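The Surkby

Pieter Nijs logged the unit at two in the afternoon as item 41. Surkby portable, wind-up, single speed, missing its crank. Case sound. Tone arm present. He wrote the entry in pencil, as he did with every entry until the thing played.
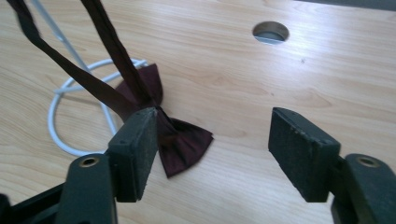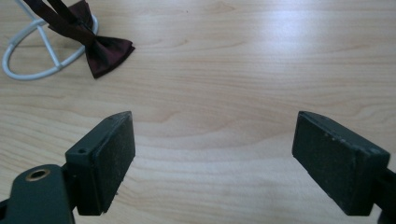 The motor came out on four screws. It was a Judach, the early pattern with the brass governor, and somebody had packed it with the wrong grease. The grease had set to the consistency of candle wax. Nijs cut it away with a matchstick and put the gears in a jar of paraffin overnight.

The mainspring was intact. He measured it twice and found it 2 mm narrower than the one listed in the Schouten parts book, which meant either that the book was wrong or that the spring had been swapped. He left it in. A narrow spring gives less torque and a shorter run, but it doesn't damage anything.

His sister rang while he was fitting the governor weights.

"Is it Dad's?" she said.

"It's the same model."

"That isn't what I asked."

"There's a serial number under the turntable. I haven't got the turntable off yet."

She said that their father's had a burn on the lid from a cigarette. Nijs said the lid had been re-covered, and that the new cloth was glued down and he wasn't going to lift it. She asked him to ring her when he knew. He said he would.

The turntable was held by a taper and it took him most of the evening to free it. The serial number was there, stamped into the plate and quite legible. He copied it into the log. Then he went to the cupboard and found the Jirnico receipt, which their father had kept with the gas bills, and laid it beside the book. The shop had written down the model, the price and the name of the customer. The box for the serial number was blank.

He put the receipt away.

By the end of January he had a crank that fitted, turned down from a longer one. He wound it 20 turns and let the brake off. The speed was low at first, then settled. He checked it against the strobe card and adjusted the governor screw by a quarter turn — a little more than he liked — until the bars stood still.

There was one record in the lid pocket, a dance band, badly worn. He had a tin of 1000 steel needles and used a new one. The first side ran to the end with some surface noise and a click in the last third, once per revolution. He played the second side and there was no click.

He inked the entry. Under "Provenance" he wrote "not established", and then he rang his sister and held the receiver near the horn.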